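Search the help pages
Go

Why does my two-arm policy do fine in simulation in one layout and fall apart in another?

Posted by tinbucket

Hi all, first post in this section so be gentle. I'm comparing imitation learning setups for my master's project, using the two-arm bench in the Jumotport simulator. I recorded 200 demonstrations by teleoperation, all with the same lighting and the same tray position, and trained on the lot. In that layout the policy succeeds in 177 of 200 test runs and I was pretty pleased with myself. Then I let the tray and lights vary and it hardly ever finishes. The loss curves look lovely in both cases, so I don't get what I'm supposed to be looking at. Do I need a bigger network, or more demos, or both?

Nabila Belkadi

I'd leave the network alone for now. I spent most of April on almost the same thing with the Hurnell task set, and what sorted it out for me was splitting the training data differently. I made one set of 400 demos with everything fixed and another set of 100 where the layout was drawn fresh every time, then ran both policies on the same list of random seeds. The small varied set won by a mile on the shifted layouts! The big fixed set was still better on its home layout – which makes sense, it had practically memorized it.

My bench is the two-arm one as well, so we should be able to compare notes.
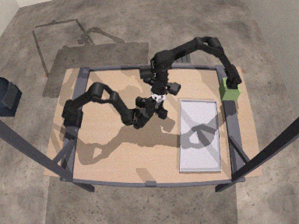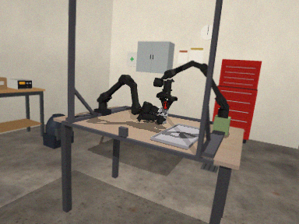 Do both arms have to be trained as one policy? One policy for both is the easier place to start, as each arm's next move depends on where the other one is. I tried two separate policies passing messages and spent a week chasing timing bugs before I went back.

Also, please keep your test seeds out of the training recordings. I mixed mine up once and had a very happy Friday and a very sad weekend.

One more thing, log where each run fails as well as whether it failed. If most of yours die before the first grasp, that points at vision. If the grasp is fine and it goes wrong later, look at how long your action chunks are.

Jundevska

more demos. always more demos. worked for me

Meireles

Agree with Nabila on the varied set. I'd add that you can start from your 200 and fine-tune on new ones, you don't have to throw anything out. Change one thing at a time though, lights first and then tray, or you won't know which one hurt you. My guess is the tray.

Last updated in April

Related items
Action chunk length for two-arm tasks
Replaying teleoperation logs at half speed
Random seeds and fair comparisons
Jumotport simulator: changing light settings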